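Ticket 611
Subject: Label printer skips every second label after change of roll
Product: Jurkuvex label printer, desktop model, USB
Opened by: Shop account, Putdale
Category: Printing / Media
Priority: Normal
Status: Solved
Opened: 3 Mar 2021

Description of the problem

Good morning. We have a small shop in Putdale with snacks, drinks and cakes, and we print our price labels and ingredient labels with your printer. It has worked well for a long time. On the old roll there was never a problem. Yesterday we put in a new roll and now the printer prints one label, feeds one empty, prints one, feeds one empty. The printed label is also too low, so the last line of text (the one with the allergens) falls in the gap between two labels and I can not use it.

The red light does not come on. The computer shows no error. The queue is empty after each job.

What I have tried already:

1. Switched the printer off, waited, switched it on again. No change.
2. Took the roll out and put it in again. No change.
3. Cleaned the print head with the cleaning pen which came in the box. The print is darker now, but it skips the same.
4. Changed the USB cable for another one. No change.
5. Printed from the second computer. The same result, so I think it is not the computer.

The new roll is from Amel. The seller told me it is the same size as before. I measured with a ruler and the labels are the same width, but I am not sure about the gap between them. It looks a little smaller to me.

Please tell me if I must send the printer to you. I would like to avoid this, because we have only one. 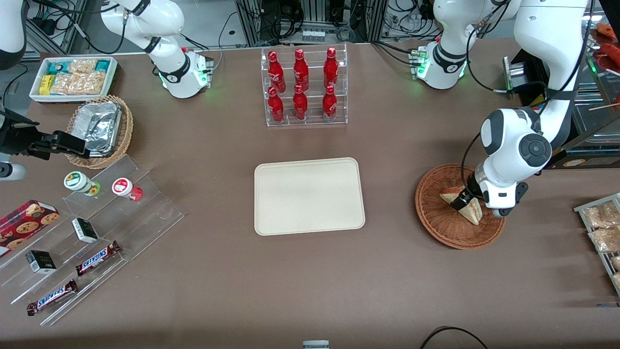 I forgot to write the settings. In the driver the media type is "Labels with gaps", speed is 4, darkness is the standard value. I did not change any of these when I changed the roll. The test page from the printer shows a counter of 197 for the labels since the last calibration, if this is useful for you.

Reply from Support

Thank you for the detailed description. There is no need to send the printer. When one label is printed and the next is empty, the gap sensor is most often reading the new material wrongly. The printer still uses the values it learned from the old roll.

Please do the calibration again:

1. Load the roll and close the cover.
2. Switch the printer off.
3. Hold the FEED button and switch the printer on.
4. Release the button when the light blinks twice.
5. The printer will feed several labels and then stop.

After this, press FEED once. It should move exactly one label. Please let us know the result.

Update from customer

I did the calibration two times. The first time it fed many labels and stopped in the middle of one. The second time it stopped at the correct edge. When I press FEED it moves one label now, so this part is better.

But when I print from the program it still skips. Not always every second one, sometimes there are three good labels and then an empty one. For the small labels, which go on the chocolate shelf, it is worse than for the cake labels.

I have looked also inside with a lamp. There is some glue on the roller, on the left side. May I clean it with alcohol or will this damage the rubber? 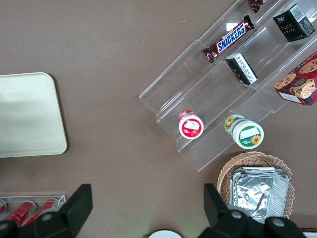
One more question about the template. We make our labels in the Cherkaoui label program. In the template the height of the page is one millimeter more than in your driver. Before it was also like this and it was not a problem, so I did not think about it until now. Which of the two is the correct one?

Reply from Support

You may clean the roller with isopropyl alcohol and a cloth without fibers. Turn the roller by hand while cleaning and let it dry completely before you load the labels. Please do not use a knife on the glue.

The height in the template and in the driver must be the same, and both must be the height of the label alone, without the gap. With a wider gap a small difference can pass without a problem. With a narrow gap the printer believes the page continues on the next label, and it feeds this one too.

Please measure one label, enter this value in both places, save the template under a new name, and print ten labels as a test.

Update from customer

I cleaned the roller, corrected the height in the driver and in the template, and did the calibration one more time after. I printed ten small labels and then ten of the cake labels. All are good and the allergen line is in the right place again.

The small template had the wrong height in both places, so this is why it was worse. We still have over 3,000 labels of the new type in the store room, so I am glad that we can use them.

You can close the ticket. Thank you for your patience with my questions.

Ticket closed by Support
Resolution: Gap sensor calibrated, roller cleaned, page height corrected in driver and template.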